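Fixing a gripper that drops puffy fabric

Our hand-held pair started letting go of jackets halfway through a fold on Thursday, and the fix was so satisfying I had to write it up! Stop first. Switch off and keep fingers clear of the linkages.

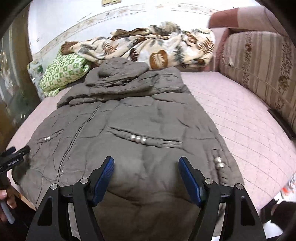
Slipping usually starts at the pads. Wipe both with a damp cloth, let them dry, then snug up the pivot screws a little at a time. Test on something awkward — a quilted jacket with beads along the pockets is perfect, as a bead under one blue pad can tip the grip sideways. Grab plain cloth first, then work closer to the trim. 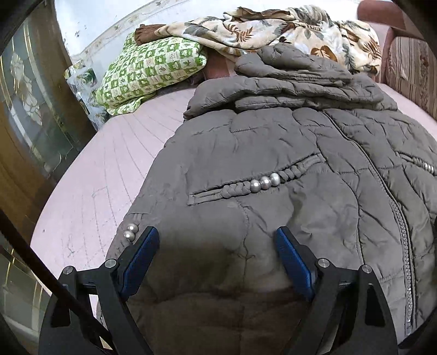 Open jaws over the jacket, with beaded trim close by.

If it still slips, check the log. Ours showed 13 drops in 122 grabs, all with the jaws closing unevenly. Usha Pai re-zeroed them and the next run was clean. Re-zero again every 2,000 grabs.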